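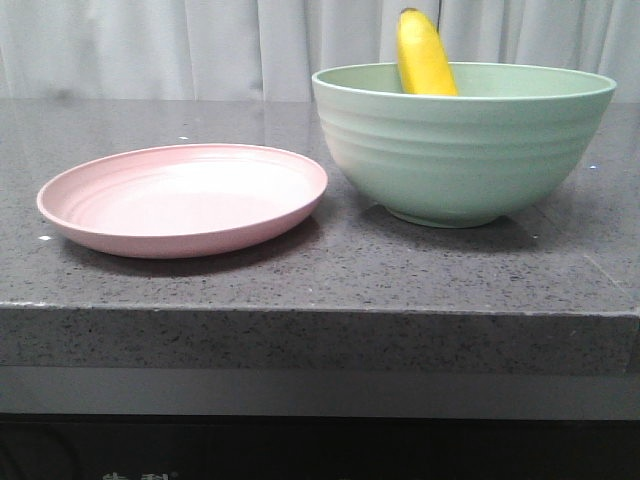
Meltura 双视角抓放学习套件

Movwood 出品 / 研究版 / 现货,指尖颜色看库存

型号页,内容比手册新。手册还停在上一版固件,参数和这里对不上的,以这里为准。

做什么用的

桌面抓放。把一样东西从一个容器挪到另一个容器,或者从台面放进容器里,靠人带着做几遍示范,机器人学。套件包括相机支架、腕部相机座、一对软指尖、标定板,还有 Meltura 训练代码的使用许可。机械臂不含。控制柜不含。盘子碗也不含(真有人问过)。

研究版面向实验室和高校课题组,产线用请看工业版,工业版的页面还没写完。

方法,简单讲

很多抓放策略在“拿”上下功夫很深,在“放”上很糊。夹得住,送得到,松手那一下不讲究。放进深碗还好,放进浅盘就容易滚。Meltura 的想法是把“放”单独拿出来学,给它自己的观察、自己的损失、自己的评分。

视角用 2 路。一路固定,架在工作台旁边或斜上方,管全局:容器在哪儿,东西在哪个容器里。一路装在手腕上,管近处:手指和物体的关系,物体和容器壁的关系。两路图像各走各的编码器,不共享权重。试过共享,腕部那一路会被拖得很钝,后来就分开了。

两路特征合在一起之后,策略一次输出 16 步动作,走一截,再看,再输出。动作块短了手会抖,长了反应慢,容器被人碰歪一点它还照老位置放。16 是我们自己一直在用的值,配置文件里可以改,改了请重新跑一遍离线评估,别直接上臂。

放置损失叫 Kowalczyk 项,代码里写成 k_term。它看的是松手之前那一小段:物体朝向和容器开口的关系,指尖离容器壁的余量,下降速度。训练的时候对“松手早了”罚得重,“松手晚了”罚得轻。晚一点松手,最多慢,早了就是掉。权重默认别动。要动先看说明文档里“k_term 与长条形物体”那一节。

长条形物体单独说一句。香蕉、黄瓜、茄子、勺子、白板笔,这类东西有个麻烦,同一个容器里它可以躺着,也可以斜着,也可以立起来靠着壁。容器是同一个,结果完全是两回事。只用“在不在容器里”来打分,这几种都算对。下游如果还要再抓一次,立着的和躺着的难度差很多,朝向要重新估,手腕要重新转。所以评分里加了朝向一栏,Kowalczyk 项也吃这一栏的标注。

示范怎么采

一个任务 12 条示范起步。少于这个数也能训,曲线会很好看,上臂就露馅。多采当然更好,但先别急着堆数量,先看覆盖。几条建议,按我们自己踩坑的顺序写的:

容器位置每条都挪一挪,不用挪很远。

两个容器的左右关系要换。一直一个放左一个放右,策略学到的就是“往右走”,跟容器没关系。

物体朝向要换。长条的尤其要换,横着竖着斜着都给一点。

起始位姿也要换,别每次都从同一个待机点出发。

松手之前停一下。人手操作习惯了会边走边松,Kowalczyk 项对这种示范很不友好,标出来的松手时刻飘得利害。

失败的示范不要删。单独放一个目录,标 fail,训练时会用来做对比。

采集频率 30 帧,两路同步。同步靠硬件触发线,线在盒子里,白色接头那根。软件时间戳也能对,对出来的数据快动作那一段会错位,慢动作看不出来,所以很多人以为没事。请接线。

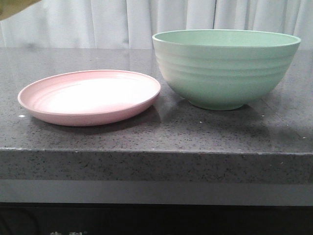
每条示范开始之前还要录一段静止画面,人和臂都退开,台面上只留容器。这一段代码里叫 base clip,训练时拿来做背景参照,评估时拿来判断容器有没有被动过。经常有人嫌麻烦跳过去,跳过去也不会报错,只是评估报告里“容器位移”那一列全是空的,然后来信问为什么是空的。

base clip 里容器的样子要和示范里一致。中途换了碗,就重录。挪了相机,也重录。拉了窗帘开了灯,最好也重录。

工作台面

深色石纹台面、木桌、白桌、不锈钢台都测过。最省心的是哑光浅色桌。带一点反光的深色台面也能用,容器底下会有倒影和软阴影,固定视角的分割有时会把倒影算进容器里,结果就是估出来的容器偏低一点,手下得偏深。处理办法:在 config 里把 surface_reflect 打开。打开之后推理稍慢,感觉不出来。

背景尽量素。窗帘、白墙、挡板都行。背景里人走来走去的,固定视角那一路会分心,腕部那一路不受影响。

台面上的碎屑小点不用管,策略不看这个。标定的时候擦一下,标定板要放平。

容器

浅盘、深碗、带棱的塑料碗、方盒、敞口篮。透明容器不支持,别试,深度和轮廓都会乱。带棱纹的碗我们一开始很担心,怕棱纹被当成边沿,后来看还好,固定视角里棱纹是横着绕一圈的,规律性强,编码器很快就学会忽略它。腕部视角里棱纹是弧线,反倒有用,可以拿来估碗壁离手指多远。

盘子和碗挨得近的布局,策略容易犹豫,在两个容器中间悬停。悬停太久会触发超时保护,臂退回待机点。要做这种布局,示范里就要有这种布局。没有捷径。

指尖

标配是 Ramard 软指尖,黑色哑光,一对。可换。夹水果、面包、纸杯这种怕压的东西用软指尖,夹金属件用另配的硬指尖,另买。

软指尖有个方向,刻字那面朝外。装反了能夹,夹力会不匀。拧螺丝的时候别用力过头,软指尖的底座是塑料的,拧裂了不在保修里。

黑色指尖的好处是腕部画面里好分,大多数物体都比它亮。坏处是它的阴影也深,和指尖本体连成一片,早期版本会把阴影当成手指的一部分,算出来的张开宽度偏小。现在的版本里加了一步阴影剔除,默认打开。 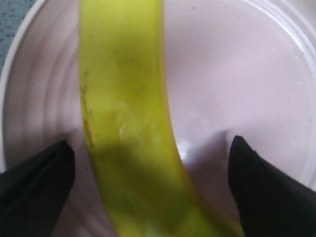

接触前的判断是这一版改动最大的地方。旧版靠夹爪电流,夹上了才知道夹上了,夹偏了也要等夹上之后才知道。新版在合拢之前先过一个小的判别头,输入只有腕部图像,输出是“现在合不合适”。合适就合,不合适就让策略接着微调,不合拢。判别头最看重的是手指张开、物体夹在当中、两边都还没碰上的那种时刻,就像香蕉斜躺在碗里,两根黑色手指一左一右,间隙还留着。两侧间隙差得太多,判别头给低分,臂会横移一点再看。果皮上落着大片暗影也没关系,阴影剔除先跑,判别头后跑,顺序在代码里写死了,别调换。塑料碗面上的亮斑会干扰一点,尤其离指尖近的时候,训练时的亮度扰动就是冲着这个加的,不要为了训得快把它关掉。

颜色不一致的问题

固定相机和腕部相机的白平衡不一样,镜头也不一样。同一样东西在两路里颜色可以差挺多,一路偏黄一路偏绿,一路有颜色一路发白,都见过。新用户看到会以为相机坏了。没坏。

两路编码器分开,也有这个原因。颜色对不上的两路图像硬塞进一个编码器,它会花很多力气去学“这两个颜色是同一个东西”,学得还不牢。分开之后各看各的颜色,到特征层再合。

要做颜色相关的任务(按颜色分拣之类),只信固定视角那一路。配置里 color_source 设成 fixed。设成 both 也能跑,结果不稳,别写进论文里。

想手动校白平衡的,可以校,工具在 tools 目录下。校完请把两路都锁死,自动白平衡关掉。只锁一路比不锁还糟。

评估与结果

离线评估和上臂评估分开报。离线看动作误差和松手时刻误差,上臂看结果。上臂结果分几档:放进去且朝向对;放进去但朝向不对;放在边沿上;掉了;超时。报告里五档都列,不合并。有课题组把前两档合并成“成功率”来报,我们拦不住,但引用 Meltura 的时候请写清楚是哪一种口径。

每个任务上臂评估跑 30 次,容器位置按附带的布局表来摆,不要自己随手摆。随手摆的人手会偏向好放的位置,自己意识不到。

内部结论,定性的,细表在技术报告里:

加了 Kowalczyk 项之后,浅盘上“放在边沿”和“掉了”两档都明显少了。深碗上差别不大,深碗本来就不容易掉。

朝向一栏改善主要来自示范里的朝向覆盖,损失项帮得有限。这个结果和我们一开始想的不太一样,报告里照实写了。

去掉腕部视角,抓的部分垮得比放的部分快。去掉固定视角,抓还行,放就经常找不到另一个容器。

判别头单独加,不加别的,收益也能看到,主要体现在夹偏之后重来的次数变少。

香蕉这类弯的长条,比直的长条难。弯的那一侧朝哪边会影响间隙估计。还在做。

失败录像有一部分会随技术报告一起给,想看的发邮件要,附上单位名。

安装

开箱先核对清单。缺东西当天联系,过后再说缺,物流那边很难查。

固定相机支架夹在台边,或者立在台旁。角度低一点高一点都可以,要求是两个容器都看得全,容器的口沿要看得见。角度压得太低,深碗内部看不到,东西放进去只剩露出口沿的那一截,估朝向就得靠猜。角度太高又会被臂挡。先用预览窗口看,手臂走一遍大致的路径,看有没有挡,再锁紧。

装好以后画面边角里有点杂物没关系,支架、线、挂着的东西,只要不动就行。会晃的要收起来。尤其是线。

腕部相机座两颗螺丝,线从内侧走。线留一点余量,手腕转到头的时候不能绷。绷断过,断的是接头那一端,换线要整根换。

标定:板放平,跑 calib 脚本,照屏幕提示挪。标定完存一份带日期的文件,别覆盖旧的。换过指尖要重标腕部,固定那路不用。

第一次上臂请把速度限到最低,手放在急停上。急停要接。没接急停的现场,技术支持不远程。

训练环境

单张显卡可以训。显存小就把 batch 调小,学习率跟着调,表在 README 里。12 条示范的小任务当天能出结果,急着看效果的先拿小任务跑通,再上自己的数据。

数据格式是我们自己的,带转换脚本,常见格式能转进来。转出去的脚本还没写,10月的版本里会有,赶得上的话。

代码仓库的权限按课题组发,不按人发。组里换人了自己改,不用告诉我们。

已知限制

透明容器,不支持。上面说过了,再说一遍。

容器叠放,不支持。

两样东西碰在一起的,会夹错,成功与否看运气。

台面高度变了要重标,升降桌请锁住。

强侧光下腕部画面会过曝,判别头一直给低分,臂就一直横移。看到它来回横移先拉窗帘。

物体立在碗里、露出一大截的情况,可以抓,从上面下手时手腕会压得比较高,臂展不够的机型会报关节限位。换个容器位置,或者换臂。

容器里有水,没测过,不建议。碗刚洗完擦干再上台,水珠在腕部画面里是亮点,和反光分不开。

更新说明

3月11日发的固件把判别头设成默认打开。老用户升级后如果感觉臂变慢,就是这个,它在合拢前多看了一眼。要关也可以,close_check 设成 off,关了之后夹偏的问题自己承担。

同一个固件里修了 base clip 空文件不报错的问题,现在会给一条警告。只是警告,照样往下跑。

surface_reflect 的默认值没改,还是关。讨论过要不要默认开,意见不统一,先放着。

常被问到的

能不能只买指尖。能,Ramard 指尖单卖,成对发,不拆。

能不能用自己的相机。固定那一路可以,要支持硬件触发。腕部那一路不建议,座子是按我们那颗相机开的模,自己打印座子的也有,标定会比较折磨人。

两路都能不能换成更高帧率。可以采,训练时会降到 30,多采的部分白占硬盘。

示范能不能用遥操作采。可以。手把手拖动也可以。两种别混在一个任务里,松手的习惯差太多。

换了机械臂要不要重训。要。编码器可以留着,动作头重训。

抓软的东西行不行。面包行,豆腐不行。熟透的香蕉行不行要看多熟,夹力上限在面板上调,先调低了再慢慢往上加。

没有香蕉能不能用塑料模型代替。能跑通流程,表面反光和真的不一样,重量也不一样,真要报结果请用真的。真的放几天会变色出斑点,训练集里最好就有不同熟度的,别全用一批买来的。

许可和引用

研究版许可跟着套件走,一套一份。改代码可以,发论文可以,二次分发不可以。引用格式在仓库根目录。论文里写 Meltura 就行,不用写 Movwood 全称,要写也别写错,见过好几种拼法了。

订购

报价请写明:机械臂型号、台面大致材质、要夹什么、软指尖还是硬指尖。最好附一张台子的照片,省得来回问。含税价和发货周期在回信里给。学校采购要走合同的提前讲,合同模板有,盖章要等。

退换:未拆封可退。标定板拆了封就不退,刮花了标不准,没法再卖。

保修不含:指尖磨损、底座拧裂、线绷断、进水。

技术支持走邮件,附日志,附 base clip。没有日志的邮件会先回一封要日志的邮件。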